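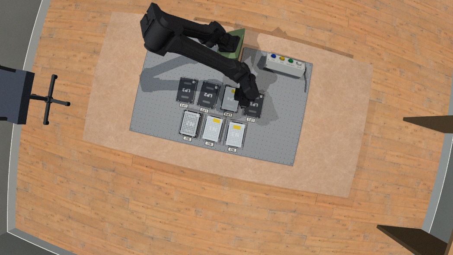 I've been living with Plastiter for most of a month now, and I like it a lot more than I expected to! It's a simulated lab bench for training plate-handling policies: you get an arm, a breadboard, trays, multi-well plates and a button box, all in a room with a plank floor and a rug (I have grown oddly fond of the rug).

What I really wanted to test was the method that ships with it, from Ekrem Avcı and Sinan Sarıgül. You give it 200 demos, it shuffles the lighting and nudges the trays, and the policy trains on the mix. I ran 600 trials of pick-up-and-place and got 78 percent success, which beat my old setup by a mile. Most of the misses were small slips at the tray rim, where the gripper came in a hair too low.

The labels are a nice touch. LP1 through LP4 have their own tags, so when a run goes wrong I can tell a teammate "it missed LP4" and we're looking at the same tray. The tags by the plates are upside down from my usual view, though, and I still tilt my head every time.

Gripes? Shadows from the arm get heavy over the left trays, and training ate 16 hours on my machine. The docs on the button box are thin too. I'd still buy it again, and I'm trying the stacking task next.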